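The permit for the upper ruins cost 50 in local money for residents and 585 for everyone else. Hiyori Morikawa had been a resident of Vindurov for eleven months, by her own calendar. By the calendar of the district office she had been an applicant, and an applicant paid as a visitor.

She explained this to Kanako Hayashi on the night bus. Kanako had the window seat and was reading the fare sheet with a pencil light.

"What does the card require?" Kanako asked.

"Form, photograph, lease, proof of work, stamp. I have the form, photograph, lease and proof of work."

"And the stamp?"

"The stamp is in Prenach."

The bus climbed in second gear for most of an hour. At the pass the driver stopped, checked the rear tires with a short iron bar, and got back in. The heater ran on the left side only. Hiyori had her coat over her knees and the folder on top of the coat. The folder held 2 copies of each document, clipped in the order in which the clerk had asked for them. On her last visit the clerk had asked for them in a different order.

They reached Hodo before dawn. The guesthouse was the third door past the pump, and the key was in the meter box, as the message had said it would be. The owner was a widow named Brynjólfsdóttir, who had come from the north to survey the road, finished the survey, and bought the building her crew had slept in. She charged by the bed, payable in advance, with hot water between six and eight.

Kanako took the bed by the door. Hiyori put the folder under her pillow and slept for three hours.

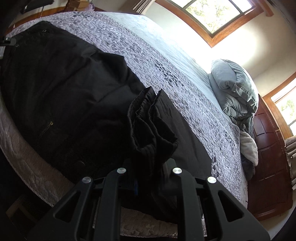
At breakfast there was a man at the long table with a map of the site. His name was Shigeru Nakajima, and he had worked on the drains at the ruins for nine seasons. He ate boiled eggs and answered questions in the order they were put to him.

The upper site was a church on top of a temple on top of a cistern. The cistern was the oldest part and the only part that still did its job. Water came in through a cut channel on the east side, dropped its silt in a settling basin, and passed over a sill into the main chamber. The sill had been cut too low in the first place and raised later with a course of harder stone. He drew the section on the back of a napkin and gave the thickness of the walls.

"Who raised it?" Kanako asked.

"The people after the people who cut it."

"Is it open?"

"The church is open. The cistern is open to residents."

Hiyori looked at the napkin. "Why residents?"

"The steps are bad. Residents are covered by the district. Visitors are covered by their own policies, and the district doesn't want the letters."

The ticket office was a metal cabin at the foot of the path. It had one window for sales and one for complaints, with the same clerk behind both. His badge said Junpei Sakamoto. He read the form, turned over the photograph to check for a signature, read the lease as far as the second page, and squared the papers against the counter.

"There's no stamp," he said.

"The stamp is in Prenach."

"Then the card is in Prenach."

"The application was received. There's a receipt." She put the receipt on the counter. It was dated 2021-08-17 and carried a number and the initials of the receiving officer.

He read the receipt twice. He went to a shelf, took down a binder and found a page. "An applicant holding a receipt may be admitted at the resident rate during the period of review," he read. "The period of review is ninety days."

Hiyori did the subtraction. It was December. The ninety days had run out in the middle of November, while she was waiting in a corridor in Prenach to be told to come back with a second copy.

"Was I told that?" she said.

"It's in the binder."

"Where is the binder kept?"

"On the shelf."

Kanako moved to the other window. Junpei Sakamoto closed the binder, moved over with her, and slid open the glass. She asked what a person could see for nothing. He said the path was a public road as far as the gate and the gate was at the top.

They walked up. The path had been built for carts, with a steady grade and a drain on the uphill side lined in flat stone. At each bend there was a shallow basin to slow the runoff, and most of them were full of leaves. Hiyori cleared one with her boot and watched the water find its line again. It took less than a minute. She cleared the next one too.

At the gate they could see the west wall of the church, a section of roof, and a goat. The rest was behind the rise. A woman in a district jacket was sitting on an upturned crate with a thermos. This was Aoi Arai, the gatekeeper. She asked whether they had tickets, and they said no. She asked whether it was they who had cleared the basins, and Hiyori said she had cleared some of them.

"That's Nakajima's job," Aoi Arai said.

"He was having breakfast."

The gatekeeper poured tea into the cap and drank it. She said that a channel ran under the path just there, and that if a person lay flat and put an ear to the grating, it was possible to hear the inlet of the cistern. There was no charge for the grating, which belonged to the road.

Hiyori gave Kanako the folder and lay down on the stones. They were cold through the coat. At first she heard only her own sleeve, and then, lower and farther back, water going over a sill.

"Well?" Kanako said.

"It's running."

"How does it sound?"

"Steady," Hiyori said, and stayed where she was until the gatekeeper asked her to let a cart through.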